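Does anyone remember how Ren wore her hair on the Skurkness tour?

My sister and I have gone back and forth on this all month and it's getting a bit silly, so I'm hoping somebody from the Stivilthorpe show can settle it. I say Ren came out in the long gray coat with her hair up, and only let it down for the encore. My sister swears it was down the whole night, and that the coat was from the year before. We were in row 9, so you'd think one of us would know! I'd also love to find out where the coat came from, if it isn't too expensive. Thank you so much, everybody here has always been so kind.

Posted by Gimimness, 27 Oct 2018

hair up. coat was definitely that tour, I have the poster

Posted by rowbackrita

Hi there, and welcome back! I was at both of the Stivilthorpe nights, and I think you and your sister may each be remembering a different bit of the same evening. Ren walked on with her hair pinned up under the coat collar, but she took the pins out after the second song - it was very warm in there, and the people near me were fanning themselves with their tickets - and it stayed down from then on. So your sister is mostly right about the hair, and you are right about the coat.
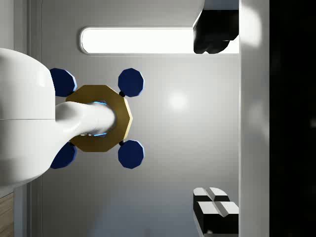
Skurkfan400
Longtime Member, Style and Red Carpet board

As for the coat, I went looking for it myself that winter, so I can save you some trouble. The tour program only said it was made for her, and I never saw it in a store. A magazine did run a page of lookalikes, and the closest one was $1,334, so I closed that page pretty quickly and made myself a cup of tea. In the end I found a gray wool one secondhand with 2 buttons missing, sewed on some big dark ones, and I've had more compliments on it than on anything else I own. Try the thrift stores in October, before the cold really sets in, and look in the men's section too. I do hope you and your sister get to see her again next time around, and please tell her I said hello!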